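# Moving a Sunday soup pop-up into a restaurant on its dark night: what do I ask for?

**Asked 5/23/24 in Small Food Business > Pop-ups and Residencies**

Hi all! Long-time reader, first question. I've been selling soup and flatbread at the Fullgate market on Sundays since February and it has gone so much better than I had any right to expect. People come back! They bring their own jars! Last week a woman bought the red lentil, ate it standing up next to the stall and then got in line again for the chicken and barley.

Now the owners of Lindemann, a bistro in Anarby that's closed Mondays and Tuesdays, have asked if I'd like to take over their dining room on Monday nights. They have 46 seats and a real kitchen with a real dishwasher, and they love the food. I'm over the moon, and I also have no idea what a fair deal looks like.

They've offered two options:

1. A flat fee of $300 a night, and I keep everything from food. They keep the bar.
2. No fee, and they take a share of the food sales (they haven't said how much yet). They keep the bar here too.

I'd do a short menu. I'm thinking soups, flatbreads, a salad and one pudding. I have a helper who works the stall with me and would like to learn to run a dining room. I've waited tables, but years ago.

My questions:

- Which option would you take for a trial run?
- Who normally pays for servers, linens, gas and so on?
- Does my market permit cover me in somebody else's kitchen, or is that a whole new thing?
- How big should the menu be? I keep adding soups. I can't stop adding soups.

Any advice at all is welcome, including "don't do it" (though I'd be sad).

---

## Answer 1 (accepted)

First of all, congratulations! A restaurant coming to you is a lovely thing, and Monday is a great night for it. Cooks and servers from other places are off, they're hungry, and they will tell everybody they work with if the soup is good. I ran a Monday residency for most of a year and half my regulars wore kitchen clogs.

**Flat fee or share.** I'd go for the share at the start, as long as the number is sensible, and put a date in the agreement when you both look at it again. With a flat fee you carry all the risk on a rainy night. With a share, the house wants you to do well and will put you on their chalkboard, mention you to their Saturday guests and so on. Once you know what a normal Monday brings in, do the math both ways. You may find the flat fee is the better deal by then, and you'll be asking for it with real sales in your hand.

Ask what the share is taken from. Before tax or after? Before card fees or after? Tips should be left out of it completely. We had a very awkward evening over card fees and it was my own fault for not asking.

**Who pays for what.** There's no standard, so write it all down. Ours looked like this:

| Item | Who covered it |
|---|---|
| Food and my own containers | Me |
| My kitchen helper | Me |
| Bartender | The house |
| Servers | Me, though one of theirs worked it and I paid the wage |
| Gas, power, water | The house |
| Napkins and aprons | Split |
| Dishwasher (the person) | Me |
| Breakages | Whoever broke it |

Please don't forget the person washing dishes. Soup means bowls, and bowls come back fast. Your helper can't be out front learning to run a room while also being stuck in the dish pit.

**Menu.** Cut it! I say this with love as a fellow soup hoarder. Have four soups at most, and make sure at least one is vegan so you aren't fixing something on the fly. Put one flatbread on with a couple of toppings. A salad that can sit dressed for a few minutes, so cabbage or fennel, not baby lettuce. Your pudding should be made the day before and need nothing but a spoon.

The soups you cut can rotate in. People adore a soup that's only around for one Monday.

**Seats.** You don't have to sell every seat on night one. Close off a section, or take bookings in two waves with a gap between them. I wish I'd done that. On our first night everybody sat down at once and the flatbreads fell hopelessly behind, and I was handing out olives like a maniac.

Do a friends night before you open to the public. Charge a little for it so people order the way they normally would.

**Comments on this answer**

> This is gold, thank you!! I hadn't thought about the dishwasher at all. I had a vague picture of bowls washing themselves.

> Seconding the friends night. Ask them to order by the printed menu too. Ours had a dish on it that two people couldn't figure out how to say, so they didn't order it.

> What did you do about walk-ins?

> Kept the bar seats for them. The bartender loved it.

---

## Answer 2

I'll take the permit part. It depends where you are, so call the health department for your county and ask them directly. Mine were really friendly on the phone.

In my area a temporary or market permit covers the stall and nothing else. Cooking in a licensed restaurant was covered by the restaurant's license for the first few nights, and then they wanted me listed as an operator at that address. You may need:

- your own food manager certificate (possibly you have this already)
- liability insurance that names the restaurant
- something in writing from the owners saying you have use of the kitchen
- a seller's permit or sales tax number if the money goes through your register

Check the insurance one early. Mine took nine days and I nearly missed my date.

Also, where are you making the soup now? If you use a shared kitchen like Vosard, keep your slot there for a while. Restaurant walk-ins are packed with the restaurant's own stuff, and they'll be getting deliveries the day after you cook. I made my stocks in the shared kitchen and brought them over cold, and it made Mondays so much calmer.

**Comments on this answer**

> I do use Vosard! Saturday mornings. I was about to give it up to save the money, so I'll hang on to it for now.

> Label everything you leave in their walk-in with your business name, in huge letters. A gallon of my broth went into somebody's risotto.

---

## Answer 3

Do it do it do it!!

No idea on the contract side, sorry, but I've eaten at a lot of these and can tell you what makes me come back as a customer:

* Somebody says hi right away, even if the table isn't ready.
* Hot bowls. Please warm the bowls.
* The menu says who you are. At a pop-up I want to know whose food it is, and half the time the sign outside is still for the other restaurant.
* A half portion! If there are three soups I like, I want to try all three. I'd happily pay a bit extra for a little flight of them.
* Bread that arrives with the soup and not after.
* Something to take home. You've got jar people already, so sell them jars by the door on the way out. Chill those ahead and keep them in the fridge until they're paid for.

And post the menu on Sunday at the market! Your Fullgate crowd is right there in front of you. Hand every one of them a little card with their soup. I'd also do a clipboard for emails, old-fashioned I know, but I sign those all the time when my hands aren't full of flatbread.

I live two towns over from Anarby and would drive in for chicken and barley on a Monday. Please come back and tell us when it opens.

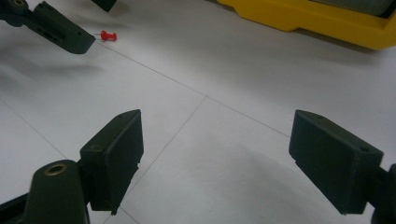
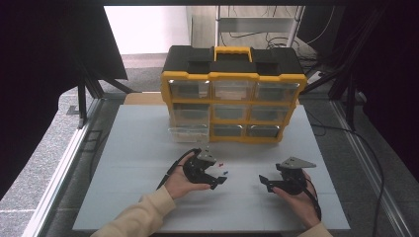 *First photo: dark green gripper fingers and a white floor. Second photo: a black gripper in each hand.*

**Comments on this answer**

> A soup flight!!! I'm stealing this. My helper has started looking at small cups.

> Little cups are murder on the dishwasher, see answer 1. But yes, I'd order it too.

> Update from me: we sat down with the owners and they were happy to go with the share, and to look at it again after the summer. They even offered to leave one of their bartenders' spiced nuts out for us. Menu is down to four soups plus a rotating one, which I know is five. Calling the county tomorrow.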